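Household Notes from the Mivar Handling Study

Cloth sorting at the bench

The advice on this page is drawn from 3412 recorded attempts at picking up household cloth with a robot gripper, supervised by Rosalía Herrero and Casimiro Requena. The findings apply equally to anyone folding by hand.

Preparing the pile

Lay the larger, paler cloth down first and place the smaller, brighter one on top. In the study, the gripper took hold of the upper cloth alone far more often when the two differed clearly in colour. Where both were pale, it tended to lift them together – a fault familiar to anyone who sorts whites in poor light.

Choosing where to grip

Take the cloth at a raised crease, a little way in from the hem. Of the successful lifts, 2056 began at a crease. Flat areas should be pushed gently into a ridge before lifting. The wrist view is used to find the fold nearest the fingers, and cream fabric with a pink-red cloth draped over it gives plenty of creases to choose from. 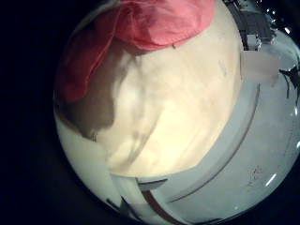

Separating two cloths

Lift slowly to hand height and pause. If the lower cloth follows, set both down and begin again from another crease. Shaking is not recommended – it seldom parts the layers and usually spoils the fold.

Enquiries about the method should be addressed to Leire Echevarría.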